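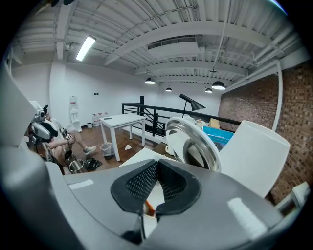 1/ Standpipe flow in mid-rise stairwells

Notes from pressure work at Morusden, a residential building with 16 floors and two stairs. Posting because the same question keeps coming up: why does the nozzle on an upper floor go soft when the pumper gauge reads fine?

2/ Start with elevation. Water loses 0.434 psi per foot of height. Most people use 5 psi per floor and skip the ground floor. For a fire on 9, that is 40 psi gone before any hose is connected.

3/ Next, friction in the hose. It rises with the square of the flow. Double the gallons per minute and you lose four times the pressure over the same length. Crews who train at low flow and then open a bigger tip get surprised by this every time.

4/ Hose diameter matters more than anything else you can change on the landing. Going from 1.75 inch to 2.5 inch cuts the loss per length to a small fraction. The price is weight, and a line that does not like corners.

5/ Now the part that caused the trouble at Morusden. The outlets on the lower floors had pressure-reducing valves. Those are set by floor. Swap two of them during maintenance and one landing gets too much, another gets too little.

6/ A factory-set reducing valve can't be opened up in the field. Pumping harder from the street does not fix it. The valve on 2 was fine. The valve on 10 had been fitted with a body meant for a lower floor, and the tag still carried the old floor number.

7/ Tsehay Alemneh found it by reading the stamped numbers off the bodies and checking them against the riser drawing. The tags agreed with the drawing. The bodies didn't. Read the body.

8/ Inline gauge: put it at the outlet, before the first length. Set the pressure with water moving. A static reading tells you the supply is there and very little else. I still see people set it with the nozzle shut, then wonder where the pressure went.

9/ Gergely Illés asked whether a short section between outlet and gauge is worth the extra coupling. I use one. It gets the gauge away from the wall and lets the first length leave the cabinet without a kink. Cabinets at Nillstead are so shallow that I would not try it any other way.

10/ Kinks. One hard kink on a landing can cost more than a full length of hose. Flake the line up the stairs above the fire floor so it feeds down by gravity. Walk it once before calling for water.

11/ Caps. Open the outlet briefly before connecting and let it flush. At Morusden we got rust scale and a wad of gum wrappers. Either one will sit behind a tip quite happily.

12/ Correction to 2/: the 5 psi figure assumes floors of normal height. Tall lobbies and mechanical levels need to be added separately. Nillstead has one of each.

13/ Roof outlet readings next, once I have typed them up.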